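Notes on the Stationery Table
Posted in: Household Administration, August

It has been the practice of this blog to report on one area of domestic order each month. The subject for August is the table at which paperwork is prepared, and in particular the supply of staples, on which several readers have written since the article on box files.

The table stands in the back room and was acquired second-hand when the flat at Tarow was furnished. Its top has a pale wood grain with a good deal of figure in it. Small items are easily lost against a busy surface of this kind, and a single staple dropped on it can take some time to find. A plain top would be preferable. A replacement is not planned for the present year.

The paperwork in question is the newsletter of the Plullumov Allotment Association, of which the author is secretary. Each issue is printed on both sides, folded by hand and stapled twice at the spine. The current print run is 192 copies. Until the spring the stapling was done at the print shop. The shop has withdrawn that service for small orders, and the work has accordingly been brought home.

The following arrangements are now in force.

Staples are to be bought in one size only, 24/6. The drawer formerly held three sizes, two of which fitted no stapler in the household. These have been passed to Cheuk-hei Shek, whose office was able to make use of them.

Staples remain in the box in which they were sold. A trial was made of a lidded tin, on the recommendation of Joar Amundsen, and it was discontinued after a fortnight. Strips carried loose in a tin knock against one another and break into short lengths, and short lengths jam the long-arm stapler. A box with a sliding tray keeps them upright and lets one strip be taken at a time.

One box is open at any time. A second is not started until the first has been finished.

The table is wiped before folding begins. Paper picks up whatever is lying on the surface, and the outer page of the March issue suffered noticeably from this.

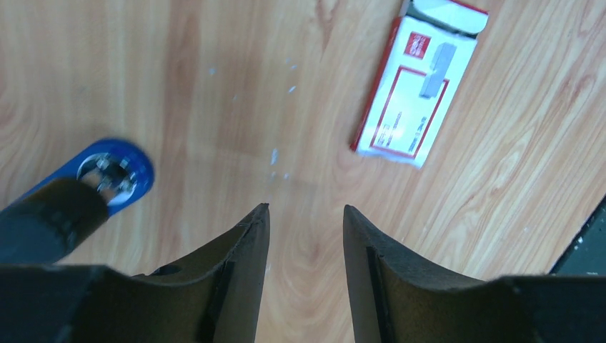
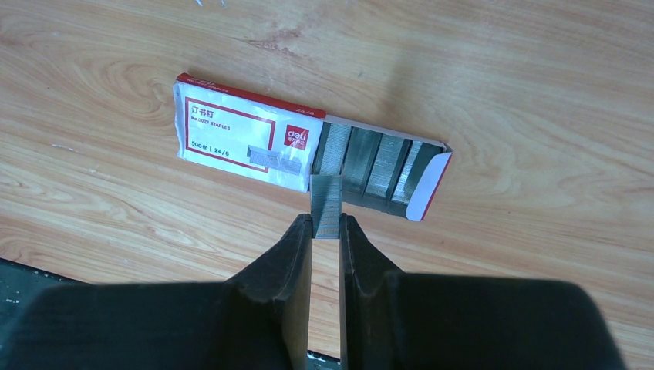
On the matter of quantity, a box marked 500 covers one issue at two staples a copy, with an allowance for misfires. The allowance is needed. Misfires are most frequent in the first dozen copies, while the stapler is being set to the fold, and they decline once a rhythm has been established. Bent staples are put in a saucer and disposed of at the end of the evening.

Stapling is carried out on a Friday after supper. Two people can complete the run in a single sitting, provided that one folds and the other staples and that the roles are not exchanged halfway through. Mr Amundsen has asked that his preference for folding be recorded.

Correspondence has also been received concerning staple removers. The household owns one, of the claw type, and it tears thin paper. Recommendations for a better pattern may be left in the comments. The September article will deal with envelopes.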